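Plirnevell Woven Bed Mat

Item 2981
Category: Summer bedding / Sleeping mats
Supplied by: Avora

Product overview

The Plirnevell is a flat woven sleeping mat for use on top of a made bed in warm weather. It lies over the fitted or draped sheet and takes the place of a top blanket. The weave is open enough to let air pass under the body and firm enough to stay flat when the bed is used during the day for sorting or folding laundry.

Construction

Surface: split bamboo, woven, sanded on the upper side
Pattern: tan and brown stripes
Border: darker brown band, stitched
Backing: none
Thickness: 2 mm
Folding: along the stripe direction only

Sizes

Twin, full, queen and king. Measure the top of the mattress between the seams and order the size that matches or the next one down. A mat that overhangs the edge will crease at the border band and may split there after one season.

Fitting

Unroll the mat on the floor and leave it for 8 hours before first use. Wipe the upper side with a damp cloth and let it dry fully. Place it over a cotton sheet. The sheet should hang free at the sides; do not tuck it up over the border.

Daytime use

The mat can be left in place while clothes are sorted or folded on the bed. Jeans, jackets and other garments with rivets or metal zippers should be laid down flat and lifted off, never dragged across the weave. Damp laundry should not be left on the mat. Dark denim and new black cotton can transfer dye to the lighter stripes, and dye marks are not covered by the warranty.

Care

Wipe with a cloth wrung out in plain water. Do not machine wash, bleach or iron. Dry in shade. For winter storage, roll loosely with the upper side out and keep in a cotton bag. Plastic covers trap moisture and are not recommended.

Replacement parts

Border band, per yard: order by item number and size
Cotton storage bag: twin/full or queen/king

Returns

Unused mats may be returned within 7 days of delivery in the original roll. Mats that have been wiped or fitted are treated as used.

Customer comments

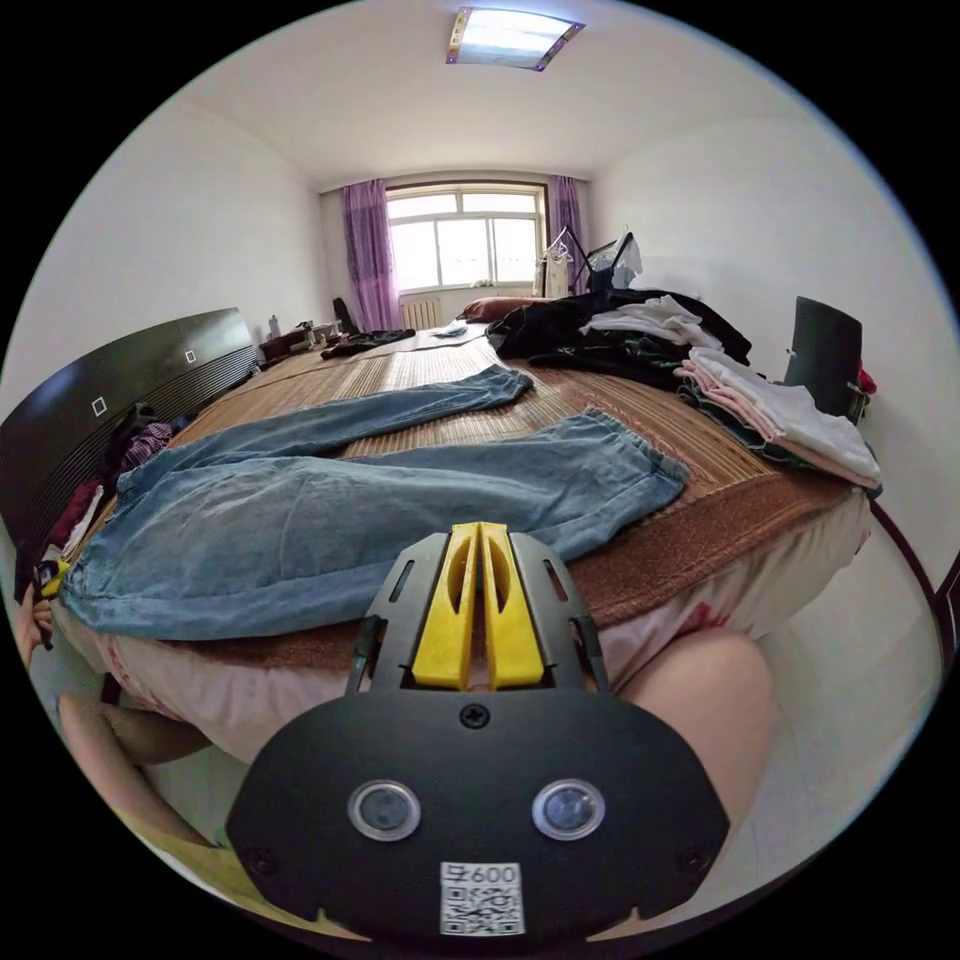

Deolinda Meireles: Does the border band on the king come already stitched, or is it shipped separately? I ordered a full in May and it was attached, but the king listing mentions a band by the yard and I don't want to sew it myself.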